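**October – open afternoon, Drevance workshop, bench 2**

Visitors were received from 14:00 by Blandine Bailly. Didier Besson ran the Terkutard controller and gave the safety briefing before each group entered.

The bench was set up with the maple board on the blue perforated table and the coloured blocks: stars, cylinders, a prism and a cube. Arm speed was limited to 200 mm/s throughout – the figure agreed with Brenov beforehand.

Visitor count at the door: 178. Cycles logged by close: 467. One stop was recorded, when a guest leaned over the barrier; the restart followed the usual procedure.

Several guests asked whether the arm recognises colour or shape. D. Besson will prepare a short written answer for the next visit.

To do: return the spare barrier posts to Arnaud, file the sign-in sheets.

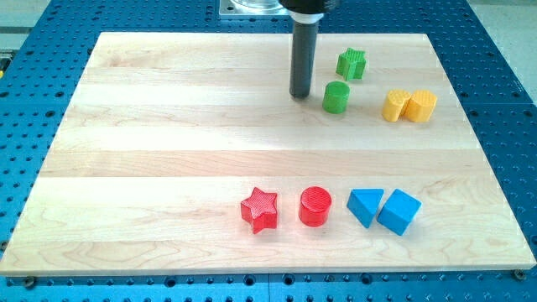
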